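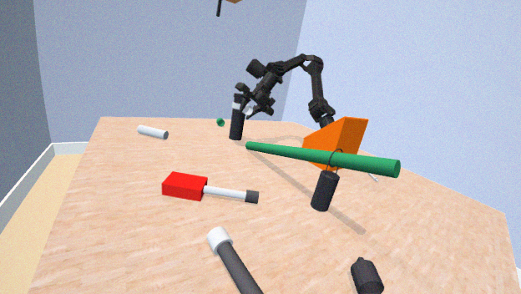
OK so a bunch of you asked how the sourdough rye thing is going and the answer is too long for one post, so here's a thread. Get a snack.

Background for the new people: last January I decided I was going to bake my grandmother's rye. She never wrote it down. What I have is a bread pan, a strong memory of the smell, and an aunt who says "you just feel it" whenever I ask for an amount of anything.

My starter is named Kleinschmidt. He's named after my seventh grade band teacher, who also needed a lot of attention and also bubbled over for no reason.

Kleinschmidt lives on top of the fridge in a pickle jar. I tried him on the counter by the window and he went sluggish every night when the heat kicked down. On top of the fridge he doubles by lunch. If your starter is sad in winter, move it before you start messing with the flour.

Speaking of flour. I burned through so many bags of the grocery store rye before I figured out it was half my problem. It's fine for pancakes. For a loaf that's nearly all rye it gave me this gluey stripe along the bottom, every single time, no matter how long I baked it.

Then somebody in the comments told me to try Skuswood, the little mill two towns over, and you guys. The dark rye from there smells like a barn in the best possible way! It drinks up way more water than I was used to, so my first loaf with it came out like a paving stone, but that one's on me.

What I do now, for anybody who wants to follow along:

Night before, around the time I brush my teeth, I mix 300 grams of dark rye with the same weight of warm water and a big spoonful of Kleinschmidt. Lid on loosely. Go to bed.

In the morning it should look domed and a little cracked on top and smell like apples that have been in a car. If it smells like nail polish you slept too late.

Then I scald the rest of the flour. This is the part my aunt finally coughed up at Easter, after two glasses of wine. You pour boiling water over some of the rye and the caraway and let it sit till it's just warm. It goes sweet and sticky and kind of ugly. I had NO idea. I'd been missing that for months and wondering why mine tasted flat.

Salt, a spoon of molasses, stir it all together with a wet spoon. There's no kneading. Don't try to knead it, it will take your rings.

Into the greased pan, smooth the top with wet fingers, flour over it, and wait till the flour cracks. Sometimes that's an hour and sometimes it's most of the afternoon. I used to set a timer and now I just look at the cracks.

Hot oven first, then turn it down. I'm not giving you my temperatures because my oven lies. Get the cheap thermometer. Mine hangs off the rack and it has changed my life more than any cookbook has.

And then you have to leave it alone until the next day. I know. I KNOW. I cut one open warm in February and it stuck to the knife like caulk, and I ate it anyway standing up with butter, but I was not proud.

Loaf count since I started, yes I keep a tally on the inside of the cabinet door: 22. Of those I would serve maybe five to a person I respected.

The worst was the one I took to the potluck at Flilleck, the community garden where I have my plot. I'd doubled the caraway because I was feeling bold. A kid took a bite, looked at his mom, and very carefully put it back on the platter. Fair enough, buddy.

The best was a total accident. I forgot it was rising, went to get my tires done, came back and the top had cratered in the middle. Baked it out of spite. It had the sourness I remember, the real one, the kind that gets you right at the back of the jaw. I called my aunt and described it and she got very quiet and then asked if I was eating enough vegetables.
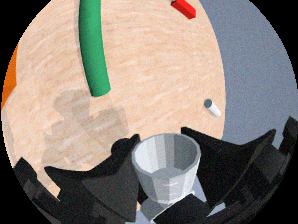

Kenza Radwan: Wait, how sour are we talking? My mom's rye used a bit of old bread soaked in the water and I always figured that's where the tang came from. Did your grandmother do that?

Kenza!! OK, this sent me straight to the phone. My aunt says yes, there was always a bowl of crusts soaking by the stove, and she thought it was for the chickens. They did not have chickens after 1970-something. So I think you may have just solved a family mystery.

Which means loaf number 23 is getting old bread in it. I have the heel of the last one drying out on a plate right now. I'm thinking toast it dark, soak it overnight, squeeze it out, and mash it into the scald. If anybody has done this, please tell me how much, because "a bowl" is what I've got to work with.

Other things people asked:

Can you do it in a regular loaf pan? Yep. I've used my grandmother's and a plain one I got at a yard sale, and I can't taste a difference. Hers is narrower so the slices come out cuter.

Can you freeze it? Yes, sliced, with wax paper in between. It toasts straight from frozen and it's great with sardines. Don't make that face.

Is it cheaper than buying it? Ha. Not if you drive to the mill and come home with honey every time.

Can you have some of Kleinschmidt? If you're local, sure, bring a jar. He's up for it. I already gave a scoop to my neighbor and hers is named Kiltus and is growing faster than mine, and I'm trying to be an adult about that.

Going to go feed him now. I'll post the crumb on the next loaf once it's cool, and I mean all the way cool - hold me to it.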